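Ploto publishes its set-up and care routine for the Sivlow bench cell

Tuesday, April 7, 2026

Ploto has published the full set-up and care routine for Sivlow, its single-arm bench cell for handling small containers. The routine covers mounting, cable dressing, gripper alignment, teaching of positions, weekly care and the replacement of worn finger pads. It can be downloaded from the Ploto support pages and replaces the short guide that has been packed with each cell until now.

The new routine runs to 14 pages. It was written by Noboru Hamada, who looks after the cells at Ploto and answers most of the support calls that come in from users. It is meant for the person who has the cell on a table in front of them and has to keep it going, and no knowledge of programming is needed for any of the care work.

"The old guide told you how to switch the cell on and how to run the first job," said Noboru Hamada. "Most of the calls I get are about what happens in the second month. The pads have worn, somebody has moved the table to clean under it, or a cable tie has been cut and not put back. All of that is in the new text, in the order I would check it myself."

What the routine covers

The first part deals with the table and the mount. Sivlow is made to work over an ordinary table, and the routine asks for a firm one with a level top. Users are told to press down on each corner in turn and to pack any leg that lifts. The mounting bolts are then tightened in two passes, the second with the arm held in its parked pose. After the second pass the bolt heads are marked with a line of paint pen that carries on to the plate. A bolt that has turned can then be spotted without a spanner.

Shiny table tops are allowed. Ploto used to advise a matt mat under the work area, but that advice has been dropped for jobs where the positions are taught by hand. It stays in force for cells fitted with the Kodon camera kit, where reflections from overhead lights may still upset the picture.

The second part is about cables, and it is the longest. The cables on Sivlow run along the outside of the arm in open loops. The loops need enough slack for the wrist to turn fully both ways, but must not hang low enough to catch on a basket or on a container standing next to it. The method given is to move the arm by hand, with the power off, to the three poses named in the text and to look at the loops in each one. Ties are to be closed by hand and never pulled tight with pliers.

Hamada said that cable faults account for more lost time than anything else on the cell. "People see the arm stop and think the arm is broken. Very often it is a plug at the wrist that has worked its way out by a couple of millimetres. Push it home, dress the loop again and start from the parked pose. If it stops in the same place after that, ring me."

Gripper and finger pads

The gripper has two fingers with replaceable pads. The pads supplied with the cell are made by Nakajima and are sold in packs of 14. The routine explains how to fit them, how to check that they meet squarely, and when to throw them away.

To check the alignment, the user closes the fingers slowly on a strip of thin card and tries to pull the card out. It should drag evenly from top to bottom. If it comes free at the tip but holds at the root, the lower screw on one finger has moved. The screw is loosened by a quarter turn, the fingers are closed on a straight-sided container, and the screw is tightened again while the container is held. The card test is then repeated.

Grip force is set after alignment and never before it. Users begin at the lowest setting and go up one step at a time until a full container can be lifted, turned to an angle and set down again without slipping. Closed bottles with screw or push-down caps are gripped by the body, below the cap. Gripping by the cap puts the load on the thread and can turn it.

Pads are wiped with a damp cloth at the end of each working day and left to dry with the fingers open. Solvents must not be used. A pad that has gone shiny across the whole face, or that has a nick you can feel with a fingernail, is to be changed, and pads are always changed as a pair.

Teaching the basket position

The routine then takes users through the standard set-up job, in which capped bottles are picked up from the table top and placed upright in a small basket. Ploto uses this job to sign off every cell and asks users to run it again after any repair.
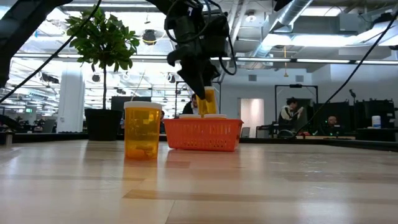
Page last changed: Tuesday 7 April, 09:40 (support pages team)

The basket stands towards the back of the work area so that the front of the table stays clear for the user's hands. Its place is marked on the table with low-tack tape at two corners. The arm is then taught three heights above it. The travel height must let a held bottle pass over the rim, and over the caps of any bottles already standing inside. The approach height brings the foot of the bottle to just above those caps. The release height is taught with the basket empty, by lowering a bottle until it touches the bottom and then raising it by the thickness of the card used in the alignment test.

A common mistake is to teach the travel height over an empty basket and then run the job with bottles in it. The first placement goes well and a later one clips a cap. Users should stand bottles in the basket by hand before teaching travel and approach, and take them out again only for the release height.

Bottles waiting to be picked may stand close to the basket, but there has to be a gap wide enough for an open finger. The text gives a simple check — close the gripper, lower it beside the waiting bottle by hand, and open it. If a finger touches the basket, move the bottle.

The sign-off run is done at low speed. Somebody stays within reach of the stop button for the whole of it, and hands are kept off the table while the arm is moving.

Weekly care

The weekly list can be done by one person. It has the user look at the paint marks on the mounting bolts, move the arm by hand through its poses with the power off, feel along each cable for flat spots, do the card test, and wipe down the arm housings with a dry cloth. The result is written in the log sheet at the back of the routine. Ploto asks that the log be kept beside the cell and not in an office drawer, as it is the first thing support staff will ask for on the phone.

Joints are sealed and are not to be greased. If a joint feels stiff or gritty when it is moved by hand, the cell must be switched off at the wall and the arm left where it is until support has been called. Users can change pads, finger screws, cable ties and the wrist plug. Anything inside the housings goes back to Ploto.

"I would sooner have somebody ring me about a noise than open a joint to look for it," said Hamada. "Once the seal has been broken I have to replace the whole section, and they are without the cell while I do it."

Changes for existing users

Cells already in use do not need new parts or new software to follow the routine. Users who set up their cells in March or earlier are asked to do three things now: mark the mounting bolts, check the cable loops in the named poses, and teach the travel height again with bottles in the basket. The old short guide should be thrown away, as the grip settings in it were written for the earlier pads and are too high for the ones now supplied.

Printed copies of the routine will be packed with every new cell. Existing users can ask for one by post, free of charge, by giving the serial number found under the base plate. A large-print version is available on request.

About Ploto

Ploto makes and supports small robot cells for table-top work, including Sivlow and the Kodon camera kit. Support is given by telephone and by visit.

Press contact

Press desk, Ploto. Requests to speak to Noboru Hamada should be sent through the press desk. Users with a fault on a cell should call the support number printed on the base plate.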